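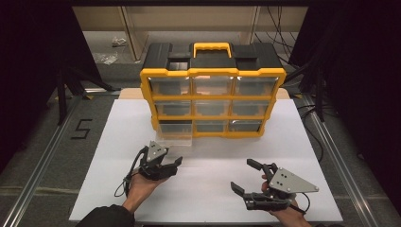

Drawer organizer, bottom left drawer partway out. Two handheld grippers.

1/ Fault notes on the drawer task. The right gripper stopped reporting its jaw position in 2 sessions this month. The log kept running, so the hand looked frozen while the drawer moved.

2/ We lost 982 clips out of 2090. Upendo Massawe found it when the jaw width read the same number for a whole afternoon.

3/ Cause was a connector working loose near the wrist - fine at rest, dropping out when you turn your hand over.

4/ Added a clamp and a beep if the reading stays flat for 4 seconds. Left gripper gets the same in January. If you run the Nellby mount, check yours.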